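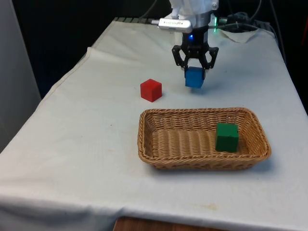 The green light is a liar

November 11, 2024

I have spent most of this fall teaching an arm to put three cubes in a basket. My nephew did it at eleven months and then ate one of the cubes, so I try to keep things in proportion.

The job goes like this. Red, green and blue wooden cubes start out on the cloth, the arm picks them up one at a time, and each goes into the wicker basket. I write the control code at home in Skovusville and bring it in to the bench at Drinitz, where Slavica Golob lets me run it as long as I log everything and don't touch her coffee maker. We had 400 picks on the schedule. We got through almost all of them before anyone looked hard at the numbers.

The numbers were wonderful. That should have been the tip-off.

My script calls a pick good if the fingers stop closing before they reach zero. Something is in the way, therefore a cube is in the way, therefore hooray. What I had forgotten is that a tablecloth can also be in the way. When the arm comes down a hair too low, the fingers gather up a nice pinch of cloth, stop short, and report a success. The arm then carries its pinch toward the basket and the whole table setting comes along, like a magician who missed a class.

Slavica was standing next to it when it happened on pick 642 (the numbering includes the dry runs, don't write in). She hit the stop. The arm had dragged the basket toward itself and was still pulling, with every status light as happy as could be. Her log entry reads, in full, "It thinks it's winning."

Nothing broke. But the force limit I was sure I had set in January was sitting in a config file the new controller never opens, so for months the only thing between that arm and somebody's sleeve was a person paying attention. I'm not proud of that one.
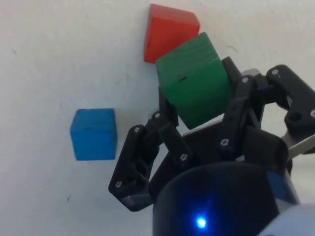 What I changed

The close check now wants a width, and the width has to match a cube. A tilted cube reads wider than a square one, so I left some slack for it. Cloth comes in way under.

The force limit is in the file the controller does read, and the program won't start without it. I tested this by deleting it. The program sulked, as designed.

The wrist camera gets a vote too. If it can't find a block between the fingers after the close, the arm opens up, backs off and waits for a human. This costs 2 seconds a pick and Slavica has already complained about it.

I also reran 30 picks with the height set too low on purpose. It grabbed cloth, noticed, and let go, and I clapped alone in a room. The old results are getting tossed, all of them, and the Kelmendi folks have been told why their chart is late. Next up is clamping the cloth down at the corners, if I can find the clamps.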